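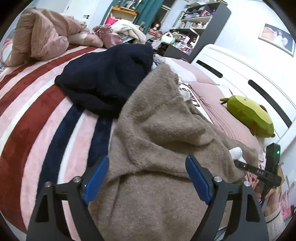 Page 2 of 6

About Inedska

Inedska is a small wool and knitwear company. We buy raw fleece from farms in the hill country, have it scoured and spun, and sell it as yarn, blankets and finished sweaters. We also run a mending room and a set of evening classes. The shop, the office and the mending room are all in the same building, the old feed store in Dudholm, at the bottom of the road to the mill.

The company was started by Jeanie Drummond, who had worked as a wool grader for the county cooperative until it closed. At the time, most of the farms nearby were getting so little for their fleece that it hardly paid to shear. Several were burning it or putting it on the garden. Jeanie bought the clip from four of them, stored it in her sister's garage, and drove it to the spinner in two trips. The first season made 181 pounds of yarn, all of it gray or brown, and it sold out by August.

She still grades every fleece herself. She does it on a slatted table by the back door, in daylight, and she won't be hurried at it.

Where the wool comes from

We now buy from 23 farms. The largest keeps 298 ewes and the smallest keeps nine. We pay by grade and by weight, and the price list goes out in writing before shearing starts so that farmers know what they will get. Payment is made on the day of collection.

Most of the wool is medium, the kind that makes a good sweater or a pair of socks. The finer fleeces are set aside for baby yarn and the coarse ones go into rugs and felt. We take colored fleece at the same price as white. Many buyers pay less for it, as it can't be dyed light shades, but it has always been our best seller and we see no reason to mark it down.

Scouring is done at Dernetden, 40 miles south. They use a plain soap and a low temperature, which leaves some of the grease in. If you notice a faint smell of sheep when you wash one of our sweaters for the first time, that is the reason. It fades after a wash or two.

Spinning

Our yarn is spun at the Stankevičius mill. The mill has been run by one family for three generations and works on carding machines older than anyone employed there. They are slow. An order placed in September is usually ready after the new year, and we plan everything else by that.

The smallest lot they will run is 500 pounds. This shapes what we can offer. When a color is gone it stays gone until there is enough of that fleece to fill another lot, and the next one will be a slightly different shade. If you are knitting something large, please buy all your yarn at once and check that the lot numbers match. We cannot hold yarn back for longer than 30 days.

What we make

The yarn comes in three weights, in skeins and on cones. Sweaters are machine knit in Dudholm in plain shapes, with the necks and cuffs finished by hand. We make a crew neck, a roll neck and a cardigan, in six sizes. Blankets are woven for us in winter, when the weaver has time.

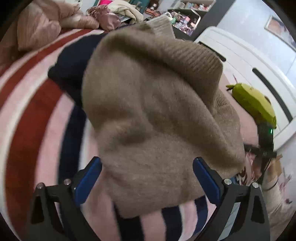 We don't hold seasonal sales. Prices change once a year, usually up by a little. Seconds are sold from the basket beside the shop counter and are not listed online. A second may have a dropped stitch, an uneven hem or a streak in the color. The fault is marked with a loop of red thread so you can find it before you buy.

The mending room

The mending room opened in our sixth year. We had been getting sweaters back from customers with moth holes and worn elbows, and it made sense to have a proper place for the work. Last year the room took in 1,038 pieces, almost half of them made by other companies. We mend any knitted garment that is mostly wool. We don't take acrylic, leather patches or anything with a zipper.

Please wash the item first. Put it in a sealed bag and freeze it for a week if you think moths are the cause. Pin a note to it with your name, phone number and whether you want the repair to match or to show. We will call with a price before starting. The usual wait is three weeks, longer in November and December.

Classes

Evening classes run from October to March, 6:30 to 8:30 p.m., upstairs. Beginners learn to cast on, knit, purl and fix a mistake without pulling the whole thing out. There is a separate course on darning and one on taking a worn sweater apart to use the yarn again. Needles are lent and yarn is included in the fee. Stairs are the only way up at present. If that is a problem, ask at the counter and we will set up a table in the shop.

People

Nine of us work here, five of them part time. Jeanie buys and grades the wool and does the accounts. There are two knitters, three menders, one person in shipping and two who share the shop. In lambing season the hours on the door may be wrong, so call ahead if you are coming a long way.

Parking is behind the building. The dog in the yard belongs to the house next door.

Next page: Washing and storing wool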